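4.2 Low mood and expectations of recovery

Respondents in the Dorden sample were asked in April how they thought they would feel once restrictions ended. Of the 200 who completed both surveys, most expected their mood to lift within weeks. The second survey gave little support for this. Scores on the irritability items hardly moved, and 31 respondents reported feeling worse towards neighbours and co-workers than they had at the start.

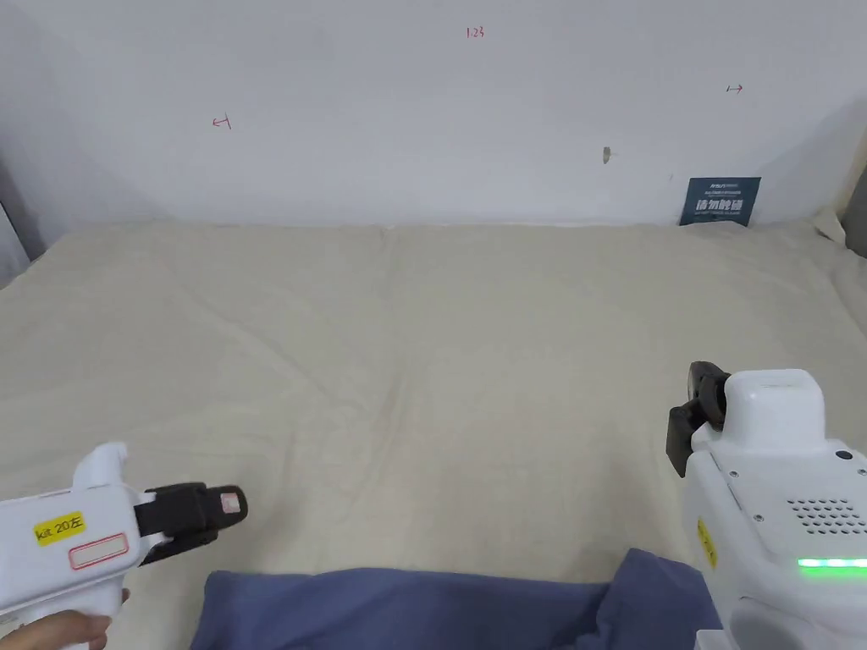

The Stutside group was smaller and older, and its members had set lower expectations. Their scores were also flat, but fewer of them described the result as a letdown. We treat this difference with caution, as 11 people left the group between surveys and we could not reach them.

Figure 3. Blue cloth on a round white table top, one edge held in a gripper.
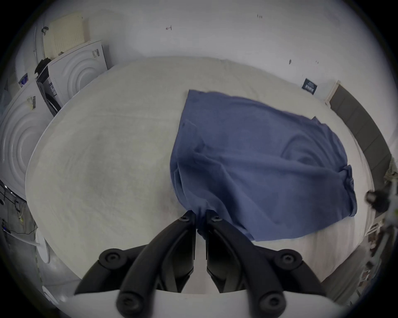
Trevor Hebden and Wendy Bickerstaff
Received Apr 10, 2020

Open comments were coded separately by both authors. The most common theme was disappointment in other people's behaviour - queue jumping, rudeness to shop staff, rubbish left in parks. Money worries came second.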